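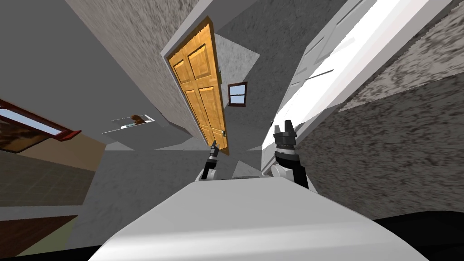
Arkerwood Community Safety Partnership

Minutes of the meeting held on Tuesday, February 3, 2026 at the Parish Rooms, Arkerwood

Present: the Chair; the Vice-Chair; representatives of Arkerwood Parish Council, the Skesen Residents' Association, the Pai Lane Traders' Group and the local policing team; the Clerk (minutes).

Apologies were received from the probation service and from the Breltska ward representative.

1. Minutes of the previous meeting

The minutes were agreed as a true record and signed by the Chair, subject to one correction. In item 5, "Skesen Road" should read "Skesen Rise".

2. Matters arising

The broken street light at the lower end of Pai Lane had been reported again. The Clerk had been given a reference number but no date for the repair.

The letter to the bus company about late services was still to be sent. Action: Clerk.

3. Police report

The policing team gave its report for the quarter. There had been 21 reports of theft from vehicles in the partnership area, most of them in Skesen and most involving vehicles left unlocked overnight. Two people had been charged and were due to appear before magistrates. The team could not comment further while the case was in progress.

There had been four burglaries from sheds and outbuildings in Breltska. Garden tools and two bicycles were taken. One bicycle had since been recovered and returned.

The Skesen representative asked why residents who reported a theft online had waited several days for a reply. The policing team accepted that this was too long and undertook to raise it with the contact centre – a written answer would be sent to the Clerk before the next meeting.

4. Property marking

It was reported that 313 households had taken a property marking kit since the scheme opened in August. Take-up had been lowest in Breltska.

Members discussed whether to buy further kits. It was resolved to spend up to £300 from the partnership's reserve, with the new kits to be offered in Breltska first. Proposed by the Vice-Chair, seconded by the Traders' Group. Carried, with one abstention.

5. Pai Lane car park

The Traders' Group said that cars were again being driven at speed in the car park after the shops had closed. Staff leaving work had felt intimidated. The policing team advised that registration numbers and times should be passed on where it was safe to do so, and agreed to include the car park in evening patrols.

A request for a barrier at the entrance was considered. The Parish Council noted that the land was leased and that the owner's consent would be needed. Action: Parish Council to write to the owner.

6. Correspondence

A letter had been received from a Skesen resident about doorstep callers offering roof repairs. The contents were noted. The Clerk was asked to reply with the trading standards leaflet and to put a notice on the boards in all three villages.

7. Any other business

The noticeboard outside the Parish Rooms needs a new lock. The Parish Council will arrange this.

8. Date of next meeting

To be confirmed by the Clerk once the hall bookings are known.

The meeting closed at 8.50 pm.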